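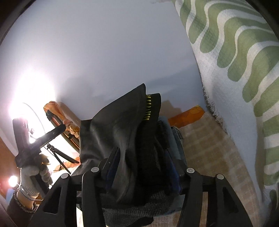

Midus hand-held gripper holding a mixed stack: black piece with yellow zipper teeth, dark gray knit, light blue denim-look fabric.

Midus hand-held gripper - review
Posted 09/11/2025

We bought two of these in October out of the automation budget at Badwood, where we sort used clothing. The plan is to put arms on one sorting line next year, and I wanted to know what two-fingered grippers can handle before we signed for anything bigger. Grukon quoted us on a full cell. The hand-held units cost a small fraction of that.

The fingers are broad black plates with triangular cut-outs, held on with round silver screw caps. They close evenly and hold a folded bundle well if you come in square to the fold. Thin single layers are harder. I logged 100 picks of single T-shirts and had to redo 17.

Things to budget for that aren't in the price: spare finger plates, work gloves, a lamp if your room is dim, and staff time. Staff time was our biggest cost by a long way. Allow a full shift before anyone is comfortable with it.

The Tăng version is lighter and easier on the wrist, but the fingers are narrower and knits slid out of it. I'd still look at it if you only handle small items.

Shipping was slow and the manual is thin. Email support answered the next day, both times.

Four out of five. I'd buy the pair again before committing to arms - we've already changed the finger width on our spec.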